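Gruvilero to Replace Bottle Caps After Bench Trials at Mellau

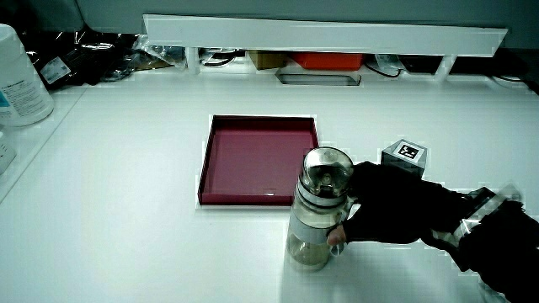 A transparent water bottle with a domed flip-mechanism cap on a test bench, beside a shallow magenta-red tray.

Gruvilero will change the cap on its refillable water bottle in March, following handling trials run by the packaging test shop Pestik at its site in Mellau. The new cap uses a stiffer hinge and a deeper seat on the neck thread. The bottle body stays the same.

The trials covered three tasks: picking the bottle up from a flat surface, setting it down next to other items, and opening and closing the cap. Each bottle went through 50 lifts and 100 cap cycles. Lifts were done with gloved hands, a condition Gruvilero asked for after complaints from warehouse and outdoor workers that the old cap was hard to close with covered fingers.

"The body gave us no trouble," said Vesna Živković, who wrote the test plan. "Grip on the upper half was steady with every glove type. The cap hinge was the weak point. It loosened before the end of the cycle count on 4 bottles, and from then on it would not stay open by itself."

Leaks were checked separately. Each bottle was filled, closed and laid on its side on blotting paper for 50 minutes, then weighed again. Pestik reported no measurable loss from new caps. Caps that had completed the full cycle count showed slight seepage at the hinge side, enough to mark the paper but below the limit in the supply contract.

The set-down task was added late in the program. Users tend to put a bottle down at an angle when the other hand is busy, and a tall, part-filled bottle can rock before it settles. Pestik ran the task on a hard white tabletop with a low tray next to the landing area. Two fill levels were used, one quarter and three quarters. The lower fill level gave the longer settling time, but no bottle fell over at either level.

Živko Mujić, who handles closures at Gruvilero, said the stiffer hinge adds a small amount to the opening force. "You will notice it on the first day with gloves on. We think that is acceptable if the cap still closes properly a year later."

Caps for the first production run will be molded by Magaña, which also supplies the current part. Stock with the old cap will be sold through, and the new cap will fit bottles already in use. Replacement caps are to be offered separately, though a price has not been set.

Pestik will repeat the cap cycles on production samples before the first shipment.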